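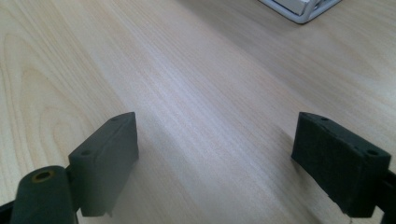
What does the first crew do on reaching a road tunnel fire?
Stops short of the portal and finds out which way the smoke is moving. Then it commits, from the upwind side.

Chapter 4. Fires in Road Tunnels

Start with air. Hoses later. Most students get this the wrong way round in the July paper.

The Tindness tunnel will be our main case. Length 2,022 metres, one bore, traffic both ways, cross-passages every 348 metres. On 24 June 2019 a bread lorry caught fire near the middle. 42 people walked out through the passages — all upwind, all before the second pump arrived. Station officer Clive Lightfoot held his crew at the portal until the fans were confirmed. Read his log (end of chapter) before section 4.2.

Terms you need now: portal, bore, cross-passage, backlayering. The last one means smoke creeping back against the airflow, along the roof. Know it cold.

Section 4.1 covers fans, 4.2 search, 4.3 water supply. Hamdan tunnel comes in at 4.3 for comparision — short hydrant main, long hose lays. Skip the box on foam if your pressed for time.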